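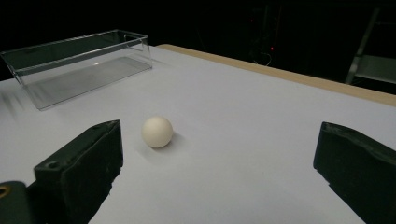
Kondinholm server: progress report to Parham, September

The closed test ended with 128 accounts registered and 70 still playing in the final week. Login queues are fixed. Guild storage still loses items after a restart, and Flino is rewriting that part. 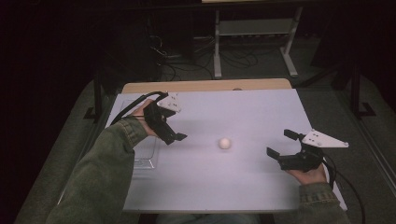 Two grippers held over the table.

Spending is within the grant. Smits hosting takes 70 a month and the backup machine is paid up to the spring.

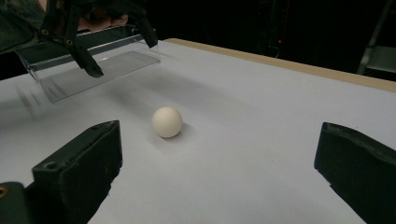 We have 5 maps left to check before the open test. The desert map needs new spawn points, and the patcher needs a smaller download.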